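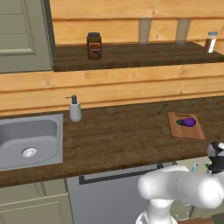

Every February the money pages tell us to do a no-spend month, and every June the same people are selling a planner for it. I have tried it three times now and I want to talk about the grocery part, which is where I think the sums get fuzzy. The idea is that you stop shopping and "eat down" what you already own. Fine. But a dark glass jar with a black screw lid on a kitchen shelf is not dinner, and most of what I own at the end of a month is jars. I ate down the freezer in eight days. After that I was buying eggs and calling it an exception.

My first try looked great on paper. I spent $108 on food where I would normally spend a good deal more, and I told everyone. Then I looked at the next month. I had run out of oil, flour, coffee, dish soap and trash bags, all in the same week, and the bill for putting them back ate up nearly everything I had bragged about. When I put the two months together I was $70 ahead. I'm glad to have $70. I could also have gotten it by canceling the gym in Barnwood that I don't go to.

Rhydian Vaughan, who runs the Mirthorpe budget group I drop in on, thinks I'm being unfair. He says the point is the habit and the cash comes later. Maybe so. He also says his household saved $3000 last year this way, and when I asked if that counted the restocking he said he would have to check. He has not gotten back to me - I'll print it if he does.

What bothers me more is the planner. The Clemudow one has a page for every day, a page of stickers, and a "treat fund" pocket at the back. A treat fund, in a no-spend month! The Llewellyn app is free for the first month and then it isn't, and you had better believe they are counting on you to forget. I did forget. It took two emails to get out.
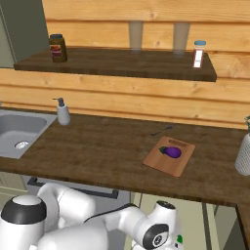
What I'd do instead

Pick one kind of spending and leave the rest alone. I picked takeout. I kept buying groceries at the normal rate, so there was no big refill waiting for me, and I wrote the number down on the back of an envelope each Sunday. Compare two months, never one. And if somebody shows you a savings total, ask what they bought the week after.

I am going to try the same thing with gas this summer and I don't expect much. Results in the fall issue, good or bad.

June 2025 - 3 min read

Comments

Dottie K.
The restock thing is so true. I did this in January and then spent a fortune on laundry stuff.

pennyjar_mo
Disagree. It worked for us because we really did have too much food in the house. If your shelves are bare to start with of course it won't help.

Hal
Which gym in Barnwood? Asking because mine wanted a letter in the mail before they would cancel.

Contact the editor | © 2025 All rights reserved | Back to top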